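Folding cell walk-through checklist, with my comments
Ornura Garment Care, finishing room, bench 2

I do this check before the first shift and again after lunch, and I've been asked to write it up properly so the other leads can use it. The numbered lines are what you sign. The comments are just me. Skip them if you're in a hurry, but please read them once, especially if you came over from hand folding like I did.

1. Bench surface wiped and clear of grit. OK.
Comment: Run your palm over it, don't just look. A scuff in the finish is fine, leave it alone. A raised splinter is not fine, tag the bench and find me. We used to catch those with our forearms all day long without noticing we were doing it, and now that the arm does most of the reaching, we have to go looking on purpose.

2. Red stop button pressed and reset, both sides. OK.
Comment: Press it while the arm is moving, at teaching speed. Pressing it while everything is parked proves the button clicks and that's about it.

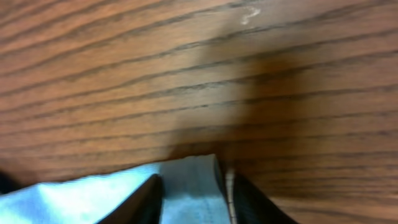
Checked and written up by Róisín Brophy, finishing lead
August 30, 2023

3. Finger tips seated, no play, no cracks. OK, see comment.
Comment: Power off first, every time, even if you're only going to wiggle one. The left tip had a hair of movement this morning and I snugged it up. If you see a tip that looks chipped, run a scrap of something thin across it, and if it snags, swap it. Spares are in the Prarkitz drawer (second one down, the label fell off, sorry).

4. Practice cloths sorted and dry before they go in. OK.
Comment: I can't say this enough — damp cloth goes in the damp bin. The arm doesn't feel the difference the way your hands do. Declan Moriarty did pressing here for years and he could tell a damp cuff from across the room, and it drove him nuts at first that the machine just kept going. So now he does the sorting ahead of it, and his rejects pile is the best early warning we've got.

5. Grip test with cloth, lift and hold. OK.
Comment: Stand outside the tape for this one. You want the cloth held between the fingers with plenty hanging free, and you want it to stay there for a slow count of 9. If it creeps, drop the speed and try again. Don't reach in to help it! I know. I did it my whole first week, it's pure reflex when you see something about to fall. 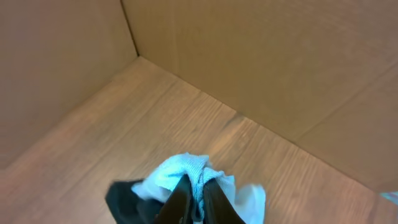 Item 5: light blue cloth in the gripper, over the box floor.

6. Cardboard walls square and not leaning into the reach area. OK.
Comment: Cardboard gets soft at the creases. If a panel has a bend in it, push it back flat, and if it won't stay, get a new one from receiving. We've asked for something sturdier and I'm told November. The nice thing about cardboard is that when the arm bumps it, you replace the cardboard.

7. Pinch points labeled, labels readable from standing height. NOT OK.
Comment: The one on the back of the bench has been rubbed down to nothing. Ticket 1312 is open for it. Until it's replaced, nobody under the bench while the cell is powered, and that includes picking up dropped tags.

8. Seams and thick spots, look before you load. OK.
Comment: Anywhere the fabric doubles up, the grip changes. Run the seam through your fingers before the piece goes down, and if it's already bunched, smooth it out. This is the part of the job that's gotten bigger for us. I fold way less than I did and I look at stitching way more, and my wrists are happier but my eyes are tired by three. I put that in the comments box at the last meeting too. Please put yours in, they do get read.

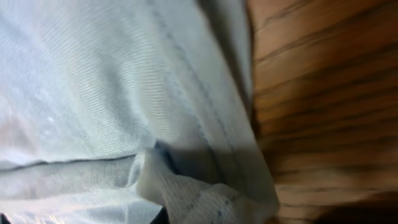
Item 8: darker blue stitching down a pale seam, with the cloth bunched up near it.

9. Batch count and break schedule posted. OK, with a gripe.
Comment: The sheet says 300 pieces a shift for the bench. Fine on a good day. But the old sheet had a built-in pause every 100 and the new one doesn't, and a person standing next to a machine that never needs a stretch will forget to take one. I've penciled the pauses back in. Please don't erase them.

10. Attendant has the Clenora remote pendant on the hook, charged. OK.
Comment: One attendant, one pendant. If you hand over, say it out loud and get an answer back.

11. Lighting over the bench, no glare at eye level. OK.
Comment: Shiny tabletop, so tilt the lamp until it stops bouncing at you.
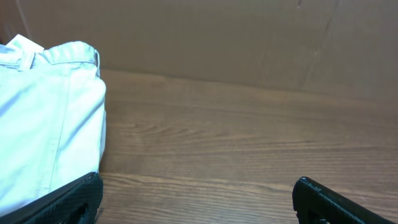 Can I clear a jam by myself if I'm the only one on the bench?
Only after you've hit the stop, hung the pendant back up and put your lock on the switch. Then go ahead, and write it in the log even if it took ten seconds. If the piece is wedged and you'd have to pull hard, leave it and call a lead.

12. Log signed, open items carried to next check. OK.
Comment: Carried over: item 7 label, item 9 pauses. Left tip from item 3 to be looked at again after lunch.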